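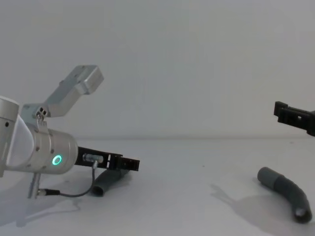
August report on the chores line, for Kátia Sampaio and the Sollar grant people. Short version: hoses are coming along, laundry is not, dishes are on hold. We spent most of the month on vacuum hose and drain hose handling because it's the thing both sides of the project care about - homes want somebody to put the vacuum back together, the Brunet shop wants hose sections joined at the bench. Two gray tubes on a bare table, one gripper over each, is still the basic setup, and the curved one is still the one that gives us grief. Straight pieces lie however you put them. A curved piece rolls onto its side when touched and the open end goes pointing somewhere new.

**Numbers**

- 1,219 attempts logged this month, all types of hose task together
- 260 of those were full two-hand joins, start to finish, no help
- 117 of the 260 ended with a join that passed the pull check

So under half. Better than July, but I wouldn't show that to a customer yet. Nivaldo does the same join by hand in the time it takes me to write this line. I know the proposal said we'd be at "most of the time" by now. We're not, and I'd rather say it here than at the review.

**What goes wrong**

Picking up is mostly OK. Getting the two ends to line up is where it falls apart. A person feels the edge catch and wiggles. Our wiggle is a fixed little spiral and it works when the hose is stiff, doesn't when it's soft. Demetrio has a softer version that backs off when it feels push, runs slow, but looks promising. Want to keep going with that one through the fall.

Second problem, shadows. Dark gray hose, soft gray shadow next to it, and the vision picks the wrong outline for the low end of the tube. Rasmus wants to move the lamps. I want to fix it in training because no kitchen or shop floor is going to move its lamps for us. We are doing both, lamps first becuase it's cheap.
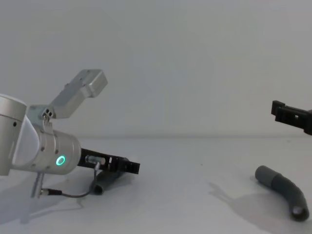 Third, recovery. When a piece slips, the program mostly starts over from the top. Wastes a lot of the day. Rasmus has written a partial restart - look again, find the tube, pick up from the last good step - and it's in testing now. Not in the numbers above.

**Can it do chores yet**

You asked for a straight answer per chore, so:

- Hose joining, bench: sometimes. With a person nearby, yes.
- Hose joining, somebody's hallway with a rug and a dog: no.
- Folding towels: small ones, flat, slow. Not touched this month.
- Loading dishes: stopped until the new fingers come from Clevmont. They're late, I've called twice.
- Sorting small parts into bins (Brunet ask): yes, this is the one I'd sell tomorrow. Boring, and it works.

The Brunet floor manager, Emerson Portela, came by and watched for a morning. His main comment was that he doesn't need it fast, he needs it to stop asking for help after 5 pm when the floor thins out. Fair. We had been chasing speed. I've moved speed down the list, unless you object.

**Money and people**

Spend is on plan apart from grippper pads, which wear quicker on ribbed hose than on anything else we've tried. Ordered 200 more, comes out of the consumables line, there's room. No new hires. Nivaldo is split with the Previdus job until it wraps so hand baselines are going slowly.

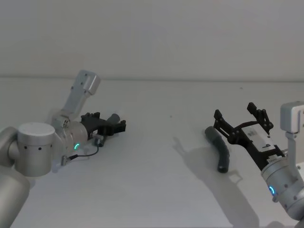 Still owed to you from last time: the safety writeup (draft done, Demetrio is reading it) and the cost per task sheet. The sheet is held up by me. I have the power and pad costs but the labor part depends on how many times a person has to step in, and we only started logging that properly midway through the month. A half month of step-ins would make us look better than we are. Give me one full month.

**Next month**

- partial restart on for all runs
- soft wiggle on the curved hose only, then compare
- lamps moved, retake the shadow test
- towels, a few days, just to see if anything carried over
- dishes if Clevmont ships

One thing I need from you: a yes or no on running a week at Brunet, in a corner of the floor, hoses and bins only. Emerson is willing. I'd like to get it on his schedule before his busy season starts.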